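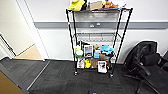
Can a mobile manipulator put a room's loose items back on a shelf without supervision?

At the current state of the software it can complete a bit more than half of the work alone, and a person has to stay within reach for the remainder.

Pleneo tidying package, release of June, tested with the Okabe parallel gripper
Reviewed by Etornam Mensah, 21 August 2022

Pleneo is sold as a software layer for arms on wheeled bases. It takes a head camera and a wrist camera as input, builds a list of graspable items, and assigns each one a target surface. Cendberg, the distributor, supplies it preconfigured for the Okabe gripper, which has a maximum opening of 131 mm. Setup took one afternoon, most of it spent on camera calibration. The manual gives the calibration steps in the wrong order: wrist camera first, then head. Do the head first or the shelf heights will be off.

The test task was household tidying. Items were plush toys, small cardboard boxes, books, and soft bags. I ran 138 attempts over the test period and 79 were completed without intervention. An attempt was scored as complete if the item ended up on the assigned tier, did not push anything else off, and stayed put after release. Partial results scored zero. Median time for a completed attempt was 75 seconds, measured from the first arm motion to the arm being stowed again.

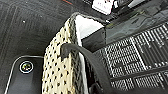 Grasp planning is where the package is weakest. The planner wants a closed outline with two opposing faces, and it handles boxes well on that basis. Soft goods give it trouble. A black strap arched over dotted, cream-colored fabric, with black mesh directly beside it, offers plenty of edges at wrist range and very few that will hold under load. The planner ranks candidates by edge contrast, so dark trim on a pale panel tends to score higher than the handle a person would reach for. Cecilia Kyei at Letside suggested lowering the contrast weight in the grasp profile. That improved handle selection on bags and made book spines worse, so I kept two profiles and switched by hand. The package has no means of switching them itself.

The second limitation is shelf geometry. Open wire tiers are difficult for depth sensing: the grid returns a mix of shelf and wall, and the estimated surface height wanders. Pleneo allows tier heights to be entered manually, and with a fixed unit this is the correct choice. If the unit is on casters, re-enter its position whenever it has been moved. The software will place to the old coordinates without raising a fault.

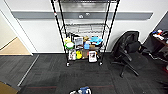
Wire shelving on casters, with the middle tier mostly clear and the two lower tiers stocked.

Placement policy is crude. Given a mostly clear tier and a crowded one, the default setting goes to whichever is nearest the arm's rest height. The alternative setting, "group similar," sends plush to plush and boxes to boxes, which means it keeps adding to a tier that is already full. Reaching into a cluster was the most common cause of failed attempts after bad grasps. The usual sequence was contact with a neighboring item, a force stop, and a request for operator confirmation. The force stop itself worked as specified every time I provoked it.

Plush toys deserve a separate note. They are forgiving to grip, and most of the successful attempts involved one. 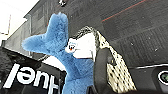
The difficulty comes at release. Long fur catches on the fingers, the toy follows the gripper back out, and the wrist camera is too close to tell whether it is resting on the shelf or hanging from the hand. Slowing the retreat helps. Setting the release opening to full width helps more, provided there is clearance on both sides. Cendberg lists a smooth finger cover as an accessory, and I have not tried it.

Noise is acceptable for an office and too high for a bedroom at night. The log format is plain text and well documented. Updates require a restart and a fresh head camera calibration, a cost the sales material omits.

For shop-floor use with rigid cartons and fixed racks, the package is usable now if the cycle time can be tolerated. For a home, I would wait. A person clears the same items faster, and the supervision needed cancels any time saved. The next release is supposed to include automatic profile selection. I will rerun the same attempt list when it ships, on the same shelving, with tier heights entered by hand.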